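How Ordinary Things on a Table Work
5 Mar 2022
By Antonina Palamarchuk

A table with a few things on it is a collection of simple machines. Some use electricity. Others use springs, folds or friction. This explainer covers five of them.

The desk lamp

A lamp on a jointed arm has a problem to solve. Gravity pulls the shade down, and the further out the arm reaches, the harder the shade tries to tip it. The springs pull the other way. When the two pulls match, the arm is balanced and stays where you leave it. Engineers call this a counterbalance.

The base has a different job. It is usually the heaviest part of the lamp and it is wide, so the lamp's centre of gravity (the point where all its weight seems to act) stays above the base. If that point moves out past the edge of the base, the lamp falls over.

Some lamps have a small switch partway along the cord. It is called an inline switch. Inside is a gap in the wire. Switching it on closes the gap, electricity can travel all the way around the circuit, and the bulb lights up. The shade is wide at the bottom and narrow at the top, and it sends most of the light one way.

The electric kettle

Many electric kettles come in two parts: the jug, and a base that stays plugged into the wall. When the jug is lifted off the base the circuit is broken and heating stops.

In the bottom of the jug is a heating element. Electricity passes through it and it becomes hot. Water next to the element warms first, becomes less dense and rises, and cooler water sinks to take its place. This movement is called convection. Tap water at 19 degrees Celsius has to be heated by another 81 degrees before it boils at sea level.

Steam then reaches a small disc made of two metals joined together. One metal expands more than the other when heated, so the disc bends suddenly and flips the switch off. Steel carries heat well, and the outside of a steel kettle can burn skin. Handles are usually made of plastic, a poor conductor. Ask an adult to do the pouring.

The tissue box

Tissues in a pop-up box are interfolded, meaning each sheet is tucked into the fold of the next. Pull one out and friction drags the next one up through the slot. The slot then grips it until somebody needs it. If the sheets were stacked flat, you would have to reach in for every one.

The mat

A mat protects the tabletop from scratches. It can also increase friction, the force that resists sliding. A light bowl on a bare, polished table moves with a small push. The same bowl on a rubbery mat needs a bigger push.

The tote bag

A bag made of soft sheet material weighs little compared with what it can hold. A large one may carry up to 19 kilograms if it is well made. The load passes up through the sides and into the handles, so the stitching where the handles join has to be strong. Wide handles spread the force over more of your hand. The total force is the same, but the pressure is lower.

A test to do at home

Put an empty plastic bowl on a bare table and push it gently with one finger. Put it on a mat and push again. Add a handful of dry rice and repeat both tests. Record which push had to be hardest.

Words to know: counterbalance, circuit, convection, conductor, friction.
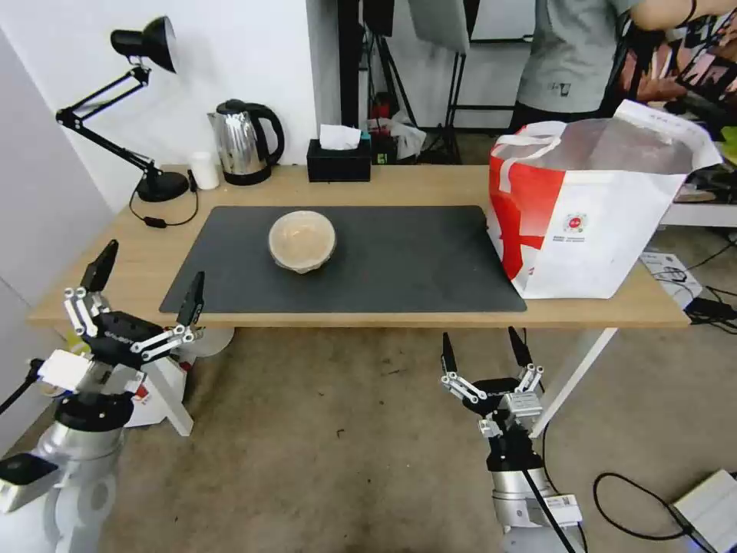

Word count: 591

Comments (3)

Nadiia Onyshchenko
We did the bowl test in class. A silicone baking mat gave the clearest difference. A cork one was hardly better than the table.

Demyd Levchenko
What happens if a spring in the lamp comes off? Does it fall down?

Valentyna Vakulenko
Demyd, the arm would probably sag, as there is less pulling against the weight of the shade. Some lamps also have a knob at the joint that can be tightened to hold it.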